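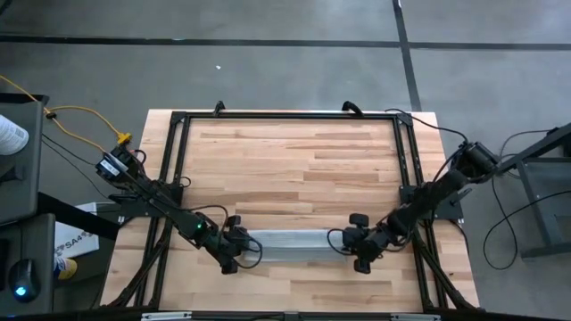

*Two-arm bench with what looks like a clear plastic bag or sleeve between the grippers.*

**Husen soft-goods group, October progress meeting**
Present: Zachary Poirier (chair), Ye-rin Yeon (notes), both bench operators, and two guests from Trullero on the line

Zachary opened by thanking everybody for squeezing this in before lunch, and gave a special thank-you to the operators, who have been wonderfully patient with our changing minds over the task list. The minutes of the last meeting were accepted with one correction (the spelling of Tirari in item 3, sorry again!).

## 1. Towel folding results

Ye-rin went through the numbers at a friendly pace. The folding policy was trained on 215 teleoperated demonstrations, all on the two-arm bench, and then run for 26 evaluation trials. A trial passes if the towel ends in a flat bundle with its edges tucked under, judged against the card we agreed on in the spring. The policy passed 20. Of the six misses, most came at the second fold, where one finger let go of the fabric before the other arm had finished its move. Zachary said he was very pleased with this, and that he'd like the misses written up with the same care as the passes.

There was a good long talk about whether the card is too kind to a rumpled top layer. We left the card alone for now – changing it halfway would make the earlier trials hard to compare – but Ye-rin will add a "tidy" score from one to five next to the pass mark.

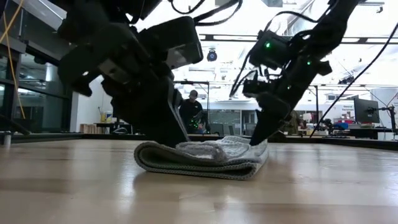
Were the evaluation towels also used in training?

Half of them were, and the other half were kept back in a closed bin until the trials began. Ye-rin will report the two groups separately in the next draft.

## 2. Edge-first grasping

The Trullero guests asked how the Wi method, our name for picking up a towel by its border before anything else, is coming along. Ye-rin explained that the wrist view helps a great deal with towels that have a thick edge, and that plain hems are still hard for it. One operator added that closing the grippers slowly makes for much nicer demonstrations, and everyone agreed this should go into the operator guide.

Agreed actions:

- Ye-rin to record a further set of edge-first demonstrations on plain hems.
- Zachary to ask Tirari whether we may share the wrist footage with Trullero. 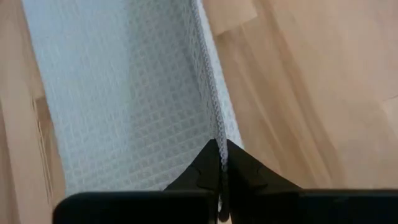
## 3. Next steps and any other business

Zachary will circulate the draft results section, and comments should go straight into the shared copy, please, and not into separate emails. Plastic sleeves stay on the task list, though we'll hold off reporting on them until there are enough trials to say something useful. The operators asked for a better chair at the control desk, and Zachary promised to order one. Next meeting at 11:00, same room.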